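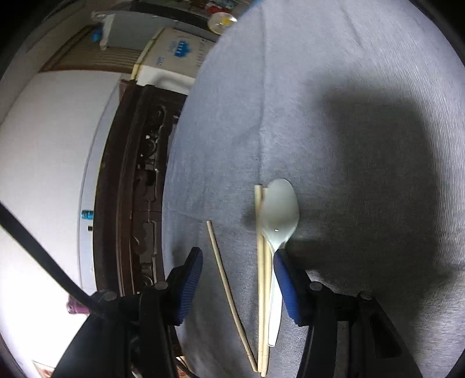
The **Pleltell Haslam** was a small five-door hatchback built by Pleltell and sold, to those who could be talked into it, alongside the larger Ireva saloon. It replaced the Tidurell, a car remembered mainly for its heater.

## Development

Work began under Sandra Tindall, the firm's head of small cars, who was told to keep the Tidurell's floor, doors and suspension and to make everything look new. The doors stayed, as did the floor. The suspension was changed late on, after a test route with a humpback bridge on it, and the front end was raised by a hand's width to clear the taller springs. Pleltell's brochure called this "an assertive stance".

## Engines and gearbox

Buyers could choose between two petrol engines, both with three cylinders. The larger produced 80 horsepower. A diesel was promised at the launch, promised again at the facelift and then dropped from the price list without comment. All cars had a five-speed manual gearbox, with reverse placed where most drivers expected to find first.

## Equipment

The boot held 200 litres with the rear seats up and 550 with them folded, a job that required both front seats to be moved forward and some patience. The top version added a sunroof and a clock. Entry-level cars kept the hole for the clock, fitted with a blanking plate.

## Haslam Sport

A run of 400 Sport models had stripes, red seat belts and a stiffer ride. Power was unchanged. Owners' clubs regard it as the one to have, and surviving cars usually lack the rear wiper, a part shared only with the early Ireva estate.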